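Who Gets to Hold the Sign? Protest Permits and the Right to Assemble
Final project report, Raghda Hijazi

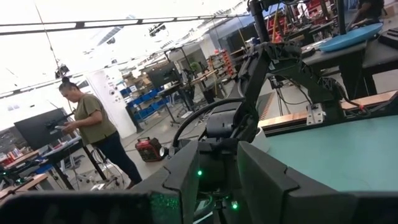
Page last edited: April, 4:12 pm

When I picked this topic I thought I'd be writing about big marches and famous court cases. I ended up spending most of the semester reading permit forms, and I kind of loved it!

My question was pretty simple. If a country says in its constitution that people can gather peacefully, how much paperwork can it ask for before that right stops meaning much? We talked in class about governments that ban demonstrations outright, and those cases are easy to be angry about. I wanted to look at the softer version, where the answer on paper is always yes but you need a form, a fee, a map and an insurance certificate first.

I worked with the rules from two towns, Daher and Medari. They're close together and close in size (I checked, because my advisor asked me three times), and both say they support free assembly. Past that they go in very different directions.

Daher uses a notice system. You tell the clerk you're planning something, you say when and where, and unless you hear back you can go ahead. The form is one page. Medari uses a permission system, so you're asking, and you can't do anything until somebody signs off. Their form runs 9 pages including the attachments, and there's a $100 deposit that you're supposed to get back if the street is clean afterward. I couldn't find any written definition of "clean." I looked for a long time.

The part that really got me was who the rules apply to. In Daher you only have to file if you expect more than 100 people. In Medari it's any "organized group," which could mean a thousand people or my aunt and her book club standing outside the library with a banner. Vague wording like that gives the person behind the desk a ton of discretion, and a lot of my reading was about how discretion tends to land harder on groups that are already unpopular. LGBT groups, immigrant groups and religious minorities come up over and over in the literature. A rule doesn't need to mention any of them to be used against them.

I also wanted to talk to people who had filed, so I posted on Clurum, the message board a lot of the neighborhood groups use. I got some really long replies (thank you, everybody). One woman had organized a small vigil in Medari and gave up after her second trip to the office, then held it in a friend's backyard. She didn't call it censorship. She said she was tired. I've thought about that more than almost anything I read, and I rewrote my whole middle section after talking to her.

All my notes, the scanned forms and the interview write-ups are in the Storex folder for our class. I took out names wherever people asked me to, and in a couple of places I took out street names too.

A few problems with this project. Neither town keeps a public record of applications that were dropped halfway, so I can't tell you how common the vigil story is. The people who answered me on a message board are also the kind of people who answer message boards. And I never got an interview with the Medari clerk's office. They were polite about it and told me to put the request in writing, so I did, and then I ran out of semester.

What I'd argue for now is a notice system with a clear size cutoff, no deposit for small groups, and a written reason any time a gathering is turned down or moved. I went back and forth on the deposit. Cleanup does cost money, and I don't think it's crazy for a town to worry about it. But charging people up front for something they have a right to do still bugs me, and a bill afterward would cover the same mess.

If I keep going with this next year I want to look at spontaneous protests, the kind where something happens in the morning and people are outside by dinner. Medari's form doesn't have a box for that. Daher's has a line that says "urgent events, call the desk," with a phone number that rings through to the parks department.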